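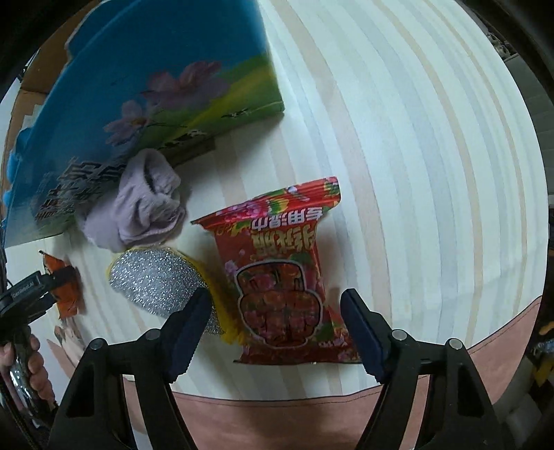

Two grippers at the bench, with a red snack bag between the pads of the nearer one.

Workshop visit, Puvside, March 10, 2025

The Puvside shared workshop opens its robotics bench to visitors a few times a year. I went for the Claveo build, a hand-held parallel gripper that members have been assembling since December. The plans are free to download and the parts are mostly printed.

The fingers are black plastic linkages on screw pivots, with dark navy ridged pads at the tips. The pads are the third version. Earlier ones were smooth and let crimped packaging slide out under light load — a known fault in the forum thread as well. Wiring uses Hirose connectors, which are small and fiddly to crimp but hold up to handling.

Assembly takes 5 hours for a first unit and 3 for a second, according to the build log. Most of the difference is in reaming the pivot holes. If they are left tight, the jaws bind near the open end of travel.

Test objects are household items of mixed stiffness. Snack bags are the awkward case: the contents shift and the film is slippery.

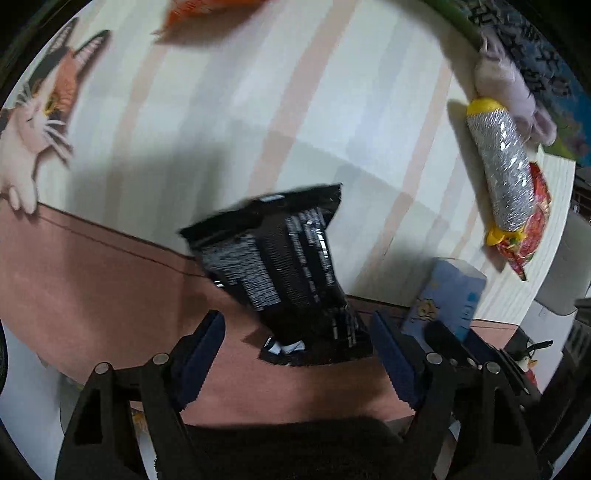

Black snack bag at the jaws, plush toy and a carton behind.

The members' next job is a Trerex arm mount, so that the same gripper can be used by hand or bolted on. The adapter plate was still at the drawing stage. Parking is at the rear, and the bench is up one flight of stairs with no lift.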